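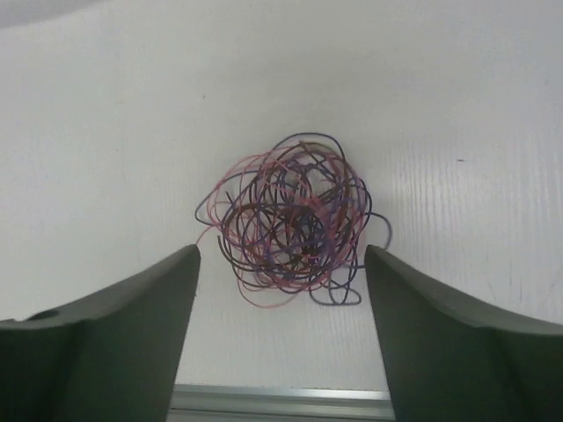 Part 4: Wiring the Kondier doorbell to your old chime

If you've made it through Part 3, the transformer is in, the breaker is labeled, and you've had a snack. Good. This part covers the chime box in the hallway and the two wires that run out to the front door. I did mine over one long afternoon in April and then did my sister's in a lot less time, so the order below is the second order, with the mistakes taken out.

I'm writing about the Kondier wired doorbell with the Harb chime adapter, the small one that tucks inside the chime cover. If you have the battery model, skip ahead to Part 6, you lucky thing.

What you need on the table

A small Phillips screwdriver and a flat one
Wire strippers that go down to thin bell wire (my big ones just chewed it up)
A cheap voltage tester or multimeter
Masking tape and a pen
The Harb adapter and its short leads
A phone with some charge left, for pictures and for the app

CAUTION: Turn off the breaker that feeds the transformer before you open the chime. Bell wire is low voltage, but the transformer has house current on its other side. In older houses the chime box sometimes shares a wall opening with other stuff, too. If you find any cable in there that's thick, flat, or wrapped in cloth, close it up and call an electrician.

4.1 Open the chime

1. Press the old doorbell button once. You want to hear it ring now, so you know it worked before you touched it.

2. Turn off the breaker. Press the button again. Silence is what you're after.

3. Pull the chime cover straight off. Most of them just hang on plastic tabs. Mine had been painted over at least twice and I had to run a utility knife around the edge, very gently, and I still took a little chip out of the wall.

4. Take a picture of the terminals. Then take another one, closer, with the flash on. You'll usually see three screws marked FRONT, TRANS and REAR.

5. Wrap a bit of masking tape around each wire and write the name of its screw on it. Please do this even if you only have two wires. Colors don't tell you much in old doorbell work. Whoever wired my house used red for the front door at the chime end and the very same red for the transformer at the other end.

4.2 Check the voltage

The doorbell will act strange if the transformer is too weak. It'll work fine all morning and then drop off the network the minute somebody rings it. We sorted this out in Part 3, but check again here, at the chime, where it counts.

6. Turn the breaker back on. Set your meter to AC volts.

7. Touch one probe to TRANS and the other to FRONT. Don't press the button while you do it. You want a reading that sits inside the range printed on the back of the doorbell.

8. Write the number on a scrap of tape and stick it inside the cover. Then turn the breaker off again.

NOTE: If you get no reading at all, try TRANS and REAR. On some chimes the labels and the wires parted ways years ago.

4.3 Fit the Harb adapter

9. Loosen the FRONT and TRANS screws a couple of turns. Leave the old wires where they are. You're adding to them.

10. Slip one adapter lead under each screw and tighten. It doesn't matter which lead goes to which screw. I spent a good while worrying about that and then found it in the leaflet, on the back, in gray print.

11. Tug each wire. If one slides out, strip a little more off the end and try again.

12. Stick the adapter to the inside wall of the chime box, away from the plungers. Those are the little metal rods that hit the tone bars. If the adapter touches one, your ding-dong turns into a thunk.

13. Fold the slack behind the adapter in loose curves. No tight bends, no cramming. Put the cover back on and make sure it sits flat.

4.4 Out at the front door

14. Unscrew the old button and pull it forward an inch or two. CAUTION: before you take the wires off, tape both of them to the siding. They will try to disappear into the wall, and fishing them back out with a coat hanger is a rotten way to spend an evening. (Ask me about my first try.)

15. Undo the wires and straighten the ends. If the copper is dark or crumbly, snip it back to clean metal and strip a fresh bit.

16. Hold the bracket against the wall and mark your holes. The book says to mount it 55 inches off the porch floor. I went with the old button hole so I wouldn't have to patch anything, and it's a bit low — I see a lot of belt buckles — but it does the job.

17. Hook one wire to each screw on the back of the doorbell. Either wire, either screw.

18. Snap the doorbell onto the bracket and put in the tiny security screw at the bottom. Keep the little key it came with. Mine lives in the junk drawer with the spare one.

4.5 Power up

19. Breaker on. The ring of light should start to spin. The first charge can take up to 40 minutes if the unit has been sitting in its box, so go do something else.

20. Open the Kondier app and pick "Wired, with chime." Don't pick "Wired, no chime" just to see what it does. It skips the adapter check and you have to reset the whole thing to get back.

21. Wait until the battery line in the app says 100 percent, then press the button. You should hear the chime inside and get an alert on your phone.

If something's off

The chime hums all the time: the adapter is loose or sitting on a plunger. Go back to 10 and 12.

The phone rings but the chime doesn't: check the chime type in the app. It's under Device, then Sounds.

Nothing lights up: the breaker first, then the two screws behind the doorbell.

Part 5 covers motion zones and how to stop it from telling you about every passing car.

Last updated 20 September 2021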